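Search this site Go

3.2 Teaching by hand and by remote control

We started out the old-fashioned way, grabbing the arms and walking them through the task ourselves. That's fine with one arm! With two on the same rail you run out of hands fast, so we moved over to the Clukitz remote rig and never looked back.

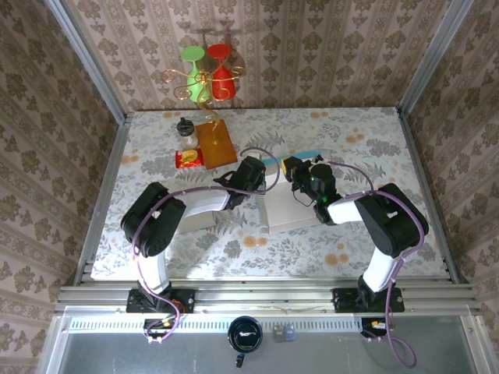
I drove nearly all of the 594 demonstrations in August (my wrists still remember), and I kept the ones where I fumbled a grasp and recovered, as long as the recovery was clean. We threw out 2 for dropped data.

The wrist view turned out to matter most to me as a driver. Soft, flat things are hard to judge from across the table, and I'd squeeze too early every time without a close look at the fingers.

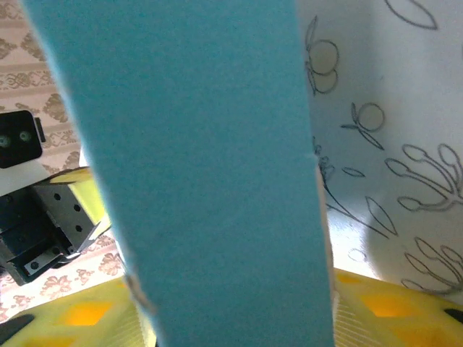 My pace got better after the first 200 runs or so, and the paths got smoother too, which made me wonder whether the early ones were hurting us. We trained with and without them in Section 4.

Figure 3. Both arms over the patterned tablecloth, with the grippers close together above a flat cloth. 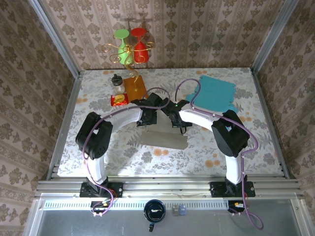 3.3 Cleaning up the recordings

I trimmed the idle time at both ends of each run and left the pauses in the middle alone.

Last updated 6 Nov 2025

Contact | © Clerberg | Back to top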